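Keep the Bench Staff in Charge of the Bench

When Vernlow brought robot arms into its tool inspection room, management described the change as a matter of equipment. The Astby Institute for Working Life takes a different view. Moving a hand tool from a person's grip to a machine's changes who decides what counts as a good tool, and that decision deserves a written policy.

Inspectors at Vernlow used to learn a hammer by its weight and balance. Today much of their shift goes to watching, correcting and recording. Parvathi Fernandes, a senior inspector, told us that she handles fewer tools and answers more questions about them. Her pay grade has not moved in two years.

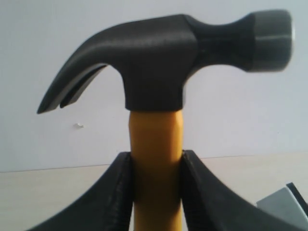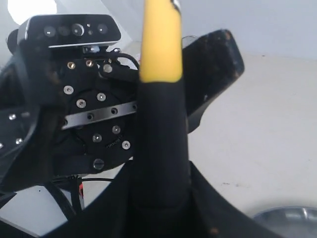

What Employers Owe

The Institute does not oppose this equipment. Repeated gripping is hard on the hands, and relief from it is welcome. We do object to treating the new duties as if they required no skill. A worker who can tell when a grip is wrong is using years of practice, and the job description should say so.

We therefore ask employers to pay for training during working hours, to review grades within three months of any installation, and to give inspectors clear authority to stop a machine. Segundo Agudelo of our policy office has prepared model language, which member firms may request at no charge.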